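Home > Help > Records, Tapes and CDs > Hip hop

Is the second pressing of a small-label rap LP always worse than the first?

Posted by Bodance
Viewed 674 times

Good evening to everyone. I read this site since a long time but I write for the first time, so please excuse me if this is in the wrong category.

I collect rap records from small labels, mostly from the second half of the nineties, when many groups pressed their own vinyl and sold it from the boot of a car or after a concert. My collection is not big. I buy maybe one record in a month, and I try to buy the ones which I will play and not only keep on the shelf.

Now I have found two copies of the same album. It is a double LP by a group called Stikness, who made only this album and one single before it. The first copy is the original pressing, with a plain white inner sleeve and the label in dark red. The seller grades it as VG, and he says honestly that side C has a light crackle through the first two songs. The second copy is a later pressing, done when the album became a little known outside of their town. It has the same cover but the red of the label is more orange, and there is a barcode at the back. This one is almost like new. The price of the first is more than double the price of the second.

What makes me doubt is a thing that I read in an old fanzine. The writer says that the later pressing was cut from a CD and not from the tape, and that therefore the bass is thin and the voices are too sharp. For this music the bass is very important. The producer uses long, slow bass notes under almost all the songs, and the rapper has a high voice, so if the balance is wrong it will be tiring to listen to. But the same writer also makes a mistake with the order of the songs, so I am not sure if he had the record in his hands.

I would like to know three things. Is it generally true that a second pressing on a small label sounds worse? Is there a way to see from the photographs of a seller which source was used? And if you had to choose only one copy for listening, would you take the crackle or the possible thin sound?

My record player is a normal belt drive one with a decent cartridge, nothing special. I listen on speakers and sometimes, late, on headphones. I live in a flat and I cannot play very loud.

I thank you in advance for the time.

Posted by Sosum
Marked as helpful by Bodance

Hello and welcome. I will try to answer in the same order as you asked, but the first point needs some more words.

It is not generally true. I have heard this rule repeated for years and I believe it comes from rock and jazz collecting, where the first pressing was often made with a fresh tape and with an engineer who knew the band. In small rap labels the situation was different. Many groups had no money for a good mastering the first time. They brought a DAT to the pressing plant, and the plant cut whatever was on it. If the album then sold well, the second time they could sometimes pay for a proper cut. So I own several records where the later pressing has more bass and less distortion near the centre of the disc.

Also the sentence "cut from a CD" sounds worse than it is. If the album was mixed to DAT, then it was already digital before any vinyl existed. A CD made from this DAT is almost the same information. What can destroy the sound is when the CD version was made very loud, with strong compression, and this loud version was used for the vinyl. In the middle of the nineties this was less common than some years later. You did not say when the second pressing was done, and it would be useful to know that.

Second point, the photographs. You cannot see the source, but you can see who cut it. Ask the seller for a close picture of the run-out area, the smooth part between the last groove and the label, on all four sides. There will be letters and numbers scratched or stamped there. Compare them between the two copies:

If the numbers are identical on both, then the same plates or at least the same lacquer was used, and the sound will be very near. In this case buy the clean one without thinking more.

If the numbers are different, look for initials or a small signature. With these you can search which engineer or which plant did the work, and what else they did in the same period.

If one copy has only a stamped catalogue number and no handwriting, it tells you little.

One more thing to look at is the width of the silent part. When the music stops far from the label, the cut was probably quieter or the side is short. When the groove goes very near to the label, the last song may sound rough, especially the "s" sounds in the voice. You say that the rapper has a high voice, so for you this is important. A double LP normally gives enough space, but I have seen doubles where side D has only an instrumental and the other three sides are too full.

Third point. For listening I would take the clean copy, if the numbers do not show something strange. VG is a very elastic grade. With rap records it is often a copy that a DJ used, and there the damage is not spread over the side. It is concentrated at the beginning of the songs, where the needle was dropped and moved back many times. You cannot clean this away. The seller says that the crackle is in the first two songs of side C, and this could fit with such a use. On headphones late in the evening you will hear it each time.

But please ask if the crackle is from dust or from wear. A serious seller can clean the record once and tell you if something has changed. I had a 12 inch which sounded like frying eggs, and after one slow cleaning with distilled water and a soft brush it was nearly silent. So it is possible that the VG copy is better than he thinks.

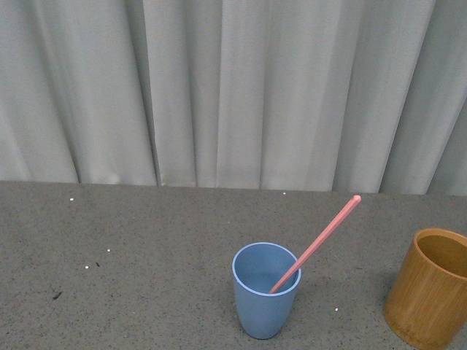 CLEANING AND STORAGE

Because I mentioned the cleaning, some short notes from my own practice. I use distilled water with a very small quantity of alcohol, and I follow the groove with the brush, never across it. I keep the label dry with a round plastic cover which I cut myself. After that the record stands for one hour, and then it goes in a new inner sleeve. The old paper sleeve I keep behind, inside the cover, when it has printed lyrics or the list of thanks. With small rap groups the list of thanks is sometimes the best source that exists, as you can find there the studio, the friends and the person who paid.

Store them upright, not too tight, and away from the heating. The double LPs of this period often have a thin cover which opens at the bottom seam. If the cover is still good, you can keep the discs outside of it, in their own sleeves, and the cover will live longer.

I hope this is useful. Please write which numbers you find. I do not know this album, and now I am curious about it.

Posted by Van Rooij

Original always. I had the Stikness single and it was heavy bass, very nice. They pressed 1,000 of the album the first time, this is what the man in the shop told me, so it will only go up in price. The second one you will sell again in a year and be sorry.

Crackle is normal for this music, half of the beats are made from samples with crackle in them anyway.

Posted by Sosum

To Van Rooij: for the value I agree with you, but the original post was about listening. And the crackle in a sample stays in rhythm with the beat, the crackle from a worn groove does not. For me it is a big difference. Other people are less disturbed by it.

Posted by Bodance

Thank you both. I have written to the two sellers and I asked for the run-out pictures. The seller of the later pressing answered after 7 minutes, very kind. The numbers on sides A and B are handwritten and there are two initials which I cannot read well. On C and D it is the same handwriting. He also says that the barcode version came out in January, the year after the first one, so not so much later as I had believed.

The other seller has sent only side A until now. The catalogue number is the same, but after it there is a small "RE" on the copy with the barcode, and on the original there is not. Does it mean "recut"?

I have also looked at the lengths printed on the label. Side D has 4 songs and the side is over twenty minutes, so the groove is going near to the centre, as you described.

Posted by Sosum

"RE" can mean recut or only reissue, it depends on the plant. When the handwriting is different from the original, then it is a new lacquer for sure. Wait for the other sides before you pay. If side D on the original stops at the same distance from the label, then you have the same problem on both copies, and I would take the cheaper one.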